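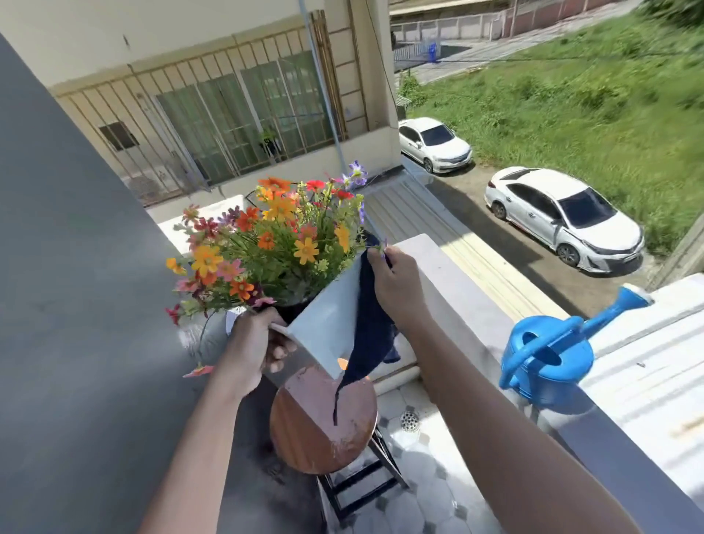
About Sunness

Hi, I'm Bríd Corrigan, and I run Sunness, a small evening and weekend school for people who want to look after their own homes. We teach upholstery, basic sewing, furniture repair, curtain making and a fair bit of plain old cleaning. If you have a chair with a wobbly leg or a pair of drapes that drag on the floor, you're our kind of person.

How I got into this

I was a hotel housekeeper for a long time, then a supervisor, then the woman in the basement with the sewing machine who fixed whatever the guests had ripped. I loved the basement. I'd have stayed down there forever, but the hotel changed hands and the new owners sent all the mending out. So I rented half a shop on Atallah Street, put two machines in the window and took in hems and zippers.

People kept asking if they could watch. Then they asked if they could try. One man brought in his grandmother's footstool and told me he didn't want me to fix it, he wanted me to stand next to him while he did. We spent three evenings on that footstool (it had horsehair in it, which gets everywhere) and by the end I'd decided I would much sooner teach than hem. The first class was that May. It had 5 people in it, two of them related to me.

Where we are now

We took over the other half of the shop when the print place moved out, and later the floor above it. Downstairs is the workroom, with the big tables and the industrial machines and all the noise. Upstairs is for hand sewing, curtains and anyone who likes a quieter evening. The stairs are steep! If stairs are a problem for you, tell us when you sign up and we'll put your class on the ground floor. We do it all the time and it's no trouble.

No class has more than eight students in it. We tried twelve once, in a fit of optimism, and everyone spent the night waiting for the staple gun.

Who you'll meet

I teach Upholstery One and the mending nights. I talk a lot and I will take a seam out of your hands and undo it if I think you can do it better. You've been warned.

Orlando Paucar has the furniture repair classes. He trained as a cabinetmaker and he's very calm about broken things, even the ones that have been glued badly three times before they got to him. His students tend to come back for a second term, and a third, and then they start building their own bookcases and we lose them.

Lăcrămioara Hodoroagă teaches curtains, blinds and anything with a lining. She also runs our pattern-reading course, which I took myself last winter. I'd been sewing for most of my life and there were symbols on those sheets I had been quietly ignoring the whole time.

Somtochukwu Onyeka came to us as a student and now teaches House Care, the class people laugh at until they've taken it. It covers stains, which cloth to use on what, how to wash the things with no label in them, how to get dust out of pleated lampshades and fabric flowers, and what you should never, ever put vinegar on (marble, for a start). There's homework. You pick one neglected corner of your home and report back.

Rami Twal answers the phone, does the timetable and orders the materials. If you got a reply within the hour, that was Rami. If it took four days and had a typo in it, that was me.

How the classes work

Most courses run for eight weeks, one evening a week, from half past six until nine. The short ones, like Zippers or Loose Chair Joints, are a single Saturday-type session with a break for lunch. You bring the thing you want to work on and we supply the tools, the thread, the glue and the coffee. Foam and fabric are extra, and we'll help you work out how much you need before you buy so you don't end up with yards of mustard velvet like I did.

You don't need any experience for anything with "One" in the name. For the others we'd like you to have done the first level, or to come by and show us something you've made. It doesn't have to be good. I just want to see how you hold the needle.

A full eight-week course costs $200, and you can pay it in two parts. We keep one place in every class for somebody who can't pay that, and you only have to ask Rami. There's no form, and the teacher isn't told who it is.

The fabric room

At the back of the workroom is a closet that got out of hand. We buy ends of rolls from a wholesaler called Detimport, and people leave us their leftovers too, and last summer Lăcrămioara finally catalogued the lot. There were 855 pieces! Every one of them now has a little tag with the width and the fiber content on it, and students can buy them by weight. The stripes go fast. The brown corduroy does not, so please consider the brown corduroy.

We also sell webbing, tacks, piping cord and the curved needles that are so annoying to find anywhere else.

Things we don't do

We don't take in repair work anymore. I'm sorry, I know, I get asked every day. If you need something done for you, the people at Treneo, two doors down, do a lovely job on chairs and sofas, and they're honest about whether a piece is worth the money. We don't do leather either. Orlando has been saying he'll learn leather for years now, so you could ask him about it, he enjoys that.

Coming to see us

The shop door is open most afternoons from two, and you're welcome to wander in and look at what's on the tables. Students' pieces are usually lying around half finished and most people are happy to be asked about theirs. Evening classes are in session after half past six, so if you come then, knock on the window and be patient, the machines are loud.

Parking on Atallah Street is terrible. There's a lot behind the bakery that's free after six, and if you're bringing a sofa, call ahead and two of us will come out and help you carry it.

New term dates go up on the timetable page as soon as Rami has them sorted out. Curtains fills up first, then Upholstery One – put your name on the waiting list even if it says full, because people do drop out in the first week and we go down the list in order.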